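Facilities > Waste and Recycling > Bench Sorting FAQ

Overview Collection Times Bin Labels FAQ Contacts

Bench Sorting FAQ
30 October 2026
By Birger Söderlund

These answers cover the small sorting bins kept on tabletops in the Nuvis building. They apply to drink containers, packaging and paper generated at the bench. Batteries, solvents, sharps and electronic scrap are handled under separate procedures and must not go into any tabletop bin.

What are the tabletop bins for?

They are a first sort. Material is separated at the table, carried to the floor station at the end of each corridor, and collected from there by Prurkavis. The floor station has one container per stream, and the tabletop streams match it one to one.

Which streams do we use?

Plastic bottles and containers, metal cans, paper and card, and residual. Glass goes directly to the floor station. A tabletop needs only the streams it produces; two bins are enough for most rooms.

What do the codes mean?

PL is plastic. ME is metal. PA is paper and card. RE is residual. The codes replaced the colored stickers in June, after several rooms reported that two of the sticker colors could not be told apart under warm lighting. Stickers still in place should be removed.

Do labels have to be printed?

No. A handwritten card is acceptable if the code is in black capitals on white card and can be read from a standing position. Printed cards are available from Izzati Manurung on request. Clip the card to the rim, on the side people approach from. A card that leans against the rim is tolerated but tends to end up inside the bin, where it is collected as paper or, more often, as contamination.

Why felt bins?

They are light, they fold flat, and they do not scratch tabletops or rattle when an aluminum can is dropped in. The drawback is absorption. Felt holds liquid and odor, and a bin that has taken half a bottle of soda needs to be washed by hand and dried for a full day. Rooms that prefer a rigid bin can order the Dalico tray insert, which fits the larger felt size only.

How empty is empty?

A container is empty when nothing drips from it after it has been held upside down for a few seconds. Rinsing is preferred for milk, juice and sweetened coffee. It is not required for water.

Caps on or caps off?

Caps on. A loose cap is small enough to fall through the sorting screen and is lost to residual. Prurkavis separates cap material from bottle material after shredding, so differing plastics are not a problem. A bottle that arrives without its cap can still go in the plastic bin.

Should bottle labels and sleeves be removed?

Leave paper and thin film labels in place. Full-length shrink sleeves should be taken off when they have a perforated tear line. Put the sleeve in residual.

Should bottles and cans be crushed?

Bottles may be flattened lengthwise before the cap goes back on. Leave cans as they are. A crushed can is harder for the sorting line to identify, and torn aluminum edges have cut two people handling full bags.

What about wrappers with a metallic finish?

Use the scrunch test. Crumple the wrapper in one hand and let go. If it stays crumpled, it is foil and goes in metal. If it springs open, it is metallized film and goes in residual. Chip bags and most candy wrappers spring open.

What does a correctly sorted plastic bin look like?

Clear drink bottles make up most of what belongs in the PL bin, and they can lie in any direction. Cans stay out of it, even when the neighboring bin is within easy reach.
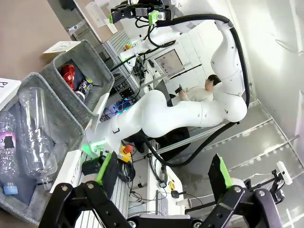

How often are bins emptied?

Whoever fills a bin empties it. The floor stations are collected on Tuesday mornings. A tabletop bin should be emptied when contents reach the rim, and in any case before the room is locked for a weekend.

What is the contamination limit?

Prurkavis weighs each load and rejects plastic in which more than 14 percent by weight is something else. A rejected load is billed as residual. Liquid counts toward that figure, so a few half-full bottles can do more damage than a whole bag of misplaced paper.

How much does the building collect?

The last full quarter gave 224 kg of plastic and 63 kg of metal. Paper is baled together with the Pasaribu annex and is not reported separately.

Can deposit bottles be kept aside?

Yes, in a separate marked bag, provided it is off the floor and does not block access to equipment or exits. Deposit containers placed in a tabletop bin are treated as ordinary recycling.

Where should a bin stand on the table?

Away from the table edge and clear of power cables, with the label facing outward. Keep it off any surface used for weighing or measurement. Two bins may touch — they may not be stacked, as the felt walls do not carry a load.

Who do I ask about replacements or extra bins?

Bins and inserts: Ningsih Liem, stores counter. Labels: Izzati Manurung. Missed collections and rejected loads: Guangming Luo. Requests for more than four bins need a room number and a short note of the streams required.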